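**Dimik teaches a robot to tidy up, one toy at a time**

5 Sep 2025

Parents who have spent years failing to get toys put away may take comfort in the news from Dimik, where a robot arm is being taught the same job by remote control. An operator steers, the arm follows, and every run is saved for the software to study.

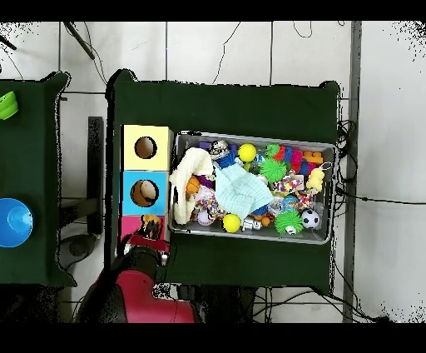
*The gripper beside the pink box, with the toy bin still well stocked.*

The project, named Grurano, has logged 873 runs since August. Of those, 601 were judged good enough to learn from. The rest are kept in a folder called "character building."
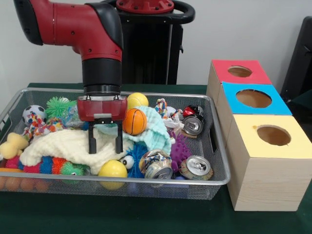
New operators get 17 minutes of practice before their runs count. Most ask for more. Soft things are the trouble, according to the team: a ball stays a ball when you pinch it, while a blanket has its own plans.

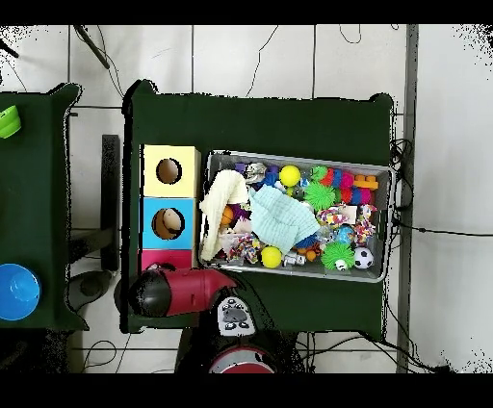 ## What happens next

Anel, which is paying for the work, wants the arm to try sorting with no one at the controls. Eight trial runs are planned at its Jelínek site. The operators have been asked to stand by anyway.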